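FOR IMMEDIATE RELEASE

Drerura Brings the Edet Tabletop Set to Public Libraries and Makerspaces

Small white cubes, printed tag sheets and a low-walled table make up the new shared set, with lending to begin in April

PLUNDHAM – Drerura, the Plundham workshop that makes plain building pieces for learning and tinkering, will start lending its Edet tabletop set this April. The first run is 500 sets, and libraries, makerspaces and after-school programs can all ask for one.

Edet is a very simple thing, and we are delighted with how it came out! Each set has 14 small white cubes, a stack of printed tag sheets, a larger white block and the pieces to put a low white border on a tabletop. Every cube carries a small dark label on one side, so players can talk about which way a cube is facing without having to invent a word for it. Everything else is left plain on purpose. A cube can be a house, a parcel, a chess piece or just a cube, and the groups who tried the early sets used it as all of those within one afternoon.

The tag sheets are where most of the fun starts. One of them has four square tags printed two by two, and it can lie anywhere on the table. Players set out cubes around the sheet, write down where each one stands, clear the table and try to build the same layout again from the notes. It sounds easy. Then a cube ends up tilted a little, or somebody writes "left" when they were sitting on the other side, and the table gets loud (in a good way).

We spent a long time on the table itself. Early testers worked on pale wood, and the white cubes got lost on it. On black they stand out well even from across a room. The raised border came later, after one too many cubes went over the front edge and under a cabinet. It is low enough to reach over comfortably, and smaller children like to line cubes up against it.

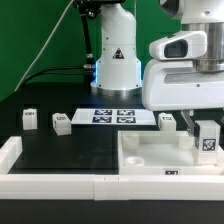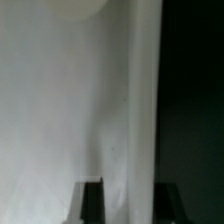 First photo: three of the small white cubes and a tag sheet on the black tabletop. Second photo: a pale, matte surface up close.

The activity book that comes with Edet was put together with Dirnby, a reading and math program that meets in the same building as our workshop. Dirnby tried the layouts with groups of mixed ages and sent back pages of notes, many of them better than our own ideas. The best-loved activity in the book, "Same Again," came straight out of those sessions. One group sets up cubes on its table and describes them out loud to a second group, which has its back turned and builds what it hears. The longest game so far went well past closing time.

Other activities in the book cover sorting, measuring with cubes in place of a ruler, drawing a layout from overhead, and packing the cubes back into a tray in as few moves as possible. Each one fits on a single page and is written in everyday words. Groups with 10 minutes to spare can finish one, and groups with a whole afternoon can string several together.

Plundham's makerspace has kept an early set out on a table by the door since the winter, with no instructions next to it. People stop on their way in. Some build a tower and leave, and some pull up a chair and are still there an hour later, arguing happily about which cube was moved. We learned a lot from that table, including that the tag sheets need to be on heavier paper, and the lending sets have it.

Loans last 4 weeks and can be renewed if no other group is waiting. There is no charge to public libraries and schools. Lost cubes can be replaced through the workshop, and we have 1,000 spares boxed up and ready to go, so please don't let a missing cube keep a set on the shelf.

The tag sheets and the activity book may be copied freely for use by any borrowing group. We would love to see new layouts, and the best of them will go into the next printing of the book.

About Drerura

Drerura designs and makes plain tabletop pieces for classrooms, libraries and shared workshops. Loan requests and press questions are welcome at the workshop's front desk in Plundham, open mornings.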